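Started in June, still going, and the folder names still make no sense to anyone but me. Sorry in advance about `misc2`.

# grullumden-suppers

Grullumden is what we call the monthly supper in our village hall, and these are its recipes, typed out as plain text files so that whoever is cooking next doesn't have to ring me up and ask how much stock went in the leek thing. There are 300 of them at the moment, in 13 folders, and most have been cooked at least once by somebody who isn't me.

I'm not a programmer! I can use a text editor and I've learned enough git to get myself into trouble. If you know a better way of doing any of this, do tell me, but please be gentle and use small words.

## Getting started

Download the whole lot as a zip, or clone it if you know how. Every recipe is one `.txt` file and opens in anything. You don't need to run a single script to read one, which was the only rule I set myself at the beginning.

A recipe looks like this:

```
name: leek and barley soup
serves: 6
from: Tóth notebook
---
barley 150 g
leeks 4
stock 1.5 l
butter a good lump
---
Sweat the leeks in the butter with the lid on.
Add barley and stock. Simmer until the barley is soft.
```

Three bits, split by dashes: who and what at the top, then the stuff to buy, then what to do with it. Please keep amounts on the same line as the ingredient. I tried putting them underneath for a while and the shopping lists came out as gibberish.

## Where the recipes came from

Mostly from the Tóth notebook, a fat hardback I bought in a box of old cookery books. The front half is in lovely clear handwriting and the back half looks as if it was written on a bus. I've marked anything I couldn't read with `[?]`, and there's a fair bit of that in the puddings (if you know what "two of the blue" means as a measure of cream, I'd love to hear from you).

The dumplings, the poppy seed cake and nearly everything with cabbage come from Vratislav Hrubý, who sent them to me as long emails full of opinions. I've left the opinions in as notes. He thinks my caraway amounts are timid and he's probably right.

Hemi Pirihi did the fish folder and the bread folder, and rewrote all my oven timings after eating my first loaf.

## Scaling up with Careo

Careo is the little script in `tools/`. It takes a recipe and a number of people and prints the amounts you need:

```
python careo.py soups/leek-barley.txt 30
```

It multiplies, rounds to something sensible and leaves words alone, so "a good lump" stays a good lump however many you're feeding. Use your head there. It also doesn't understand eggs very well - you may be told to use 7.5 of them, in which case go up to eight and have a slightly richer cake.

Things it can't do:

- change the cooking time (a pan of soup for the whole hall takes far longer to come to the boil, so start early)
- tell you whether your pan is big enough
- salt. Don't multiply the salt. Put in half of what it says and taste it.

## Serving notes

These live in `serving/` and they're the bit I get asked about most on the night. Soup goes out first and bread is already on the tables. Mains are plated in the kitchen, puddings at the hatch, and gravy travels separately in jugs or it ends up down somebody's sleeve.

For flat plates, keep the food inside the rim and wipe any drips before it leaves the hatch. Small helpings and seconds work much better than one huge pile, especially with dumplings.

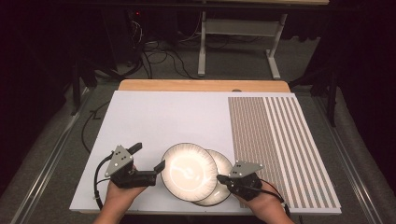
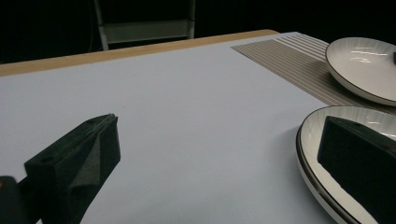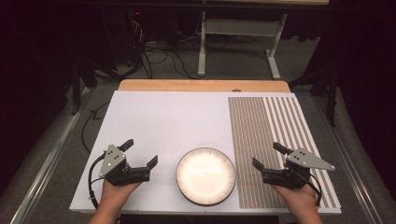 *White plates with a dark rim.*

If you're doing a pudding with a sauce, put the sauce down first and the pudding on top. I went the other way for years and everything arrived looking like a puddle. Crumble is excused, obviously, it wants its custard over the lot.

Warm the plates if you've got the oven space. If you haven't, a sink of hot water and a quick dry does the job.

## The Jillent file

`jillent.csv` is my big list of swaps and conversions, named after the kitchen shop where I used to scribble them on the backs of receipts. It has 4000 lines now, and plenty of them say the same thing twice. Columns are:

| column | what's in it |
|---|---|
| `item` | the ingredient, singular, lower case |
| `measure` | cup, spoon, handful, etc. |
| `grams` | my best go with the kitchen scales |
| `swap` | what to use if you've run out |
| `note` | moaning, mostly |

Flour was weighed spooned and levelled. "Handful" means my hand, and I've got small hands, so be generous. Blank `grams` means I haven't weighed it yet.

Please don't use the `swap` column for allergies. It was written for people who've run out of buttermilk at six in the evening and nothing more serious than that. Always read the packet.

## Known muddles

- `misc` and `misc2` both have a beetroot salad and they are different salads.
- Some of Vratislav's cakes say "hot oven" and leave it there. I've been trying 200 and then panicking.
- The fish pie serves 6 in the header and 8 in Hemi's note. I side with Hemi.
- Accents go funny if you open the files in an old copy of Excel. Pick UTF-8 when it asks.
- The plum jam doesn't set. I know.

## Adding your own

Yes please! Copy `template.txt`, fill it in, and open a pull request or just email it to me. I'd like it to be something you've cooked yourself, and do say where you got it if it came from a book or a relative. Write the method in your own words - I won't copy out pages from cookbooks in print.

Still after: anything decent with swede, a flapjack that holds together, and a vegetarian main that isn't a stuffed pepper.

## Using these

Cook whatever you like, print it, change it, pass it round. If you put a big chunk of it somewhere else, a mention of Grullumden would be nice, and keep the `from:` line so Hemi and Vratislav get their credit.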